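Chapter 12
Joints and Levers

Reading time: 20 minutes

Stand up and reach for something on a high shelf. Your shoulder swings, your elbow straightens, your wrist tips back and your fingers open. Each of these movements happens at a joint, a place where two or more bones meet. Bones cannot bend, so the body bends between them.
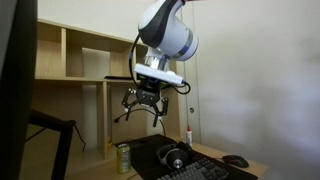
Joints are grouped by the way they move. The elbow is a hinge and works in one plane, like a door. The shoulder is a ball and socket and turns in nearly every direction. A finger is a chain of short bones with a joint between each pair. Compare your thumb and first finger, held apart, with the two black fingers of the gripper, which are also spread open and made of linked pieces. Yours are moved by tendons, and most of the muscles that pull those tendons lie in the forearm.

In this chapter you will name the main types of joint, label the parts of the knee, and work out the force in a simple lever. Before you begin, bend one finger slowly and feel the inside of your forearm with your other hand. Write down what moves. You will need your notes for Section 12.2.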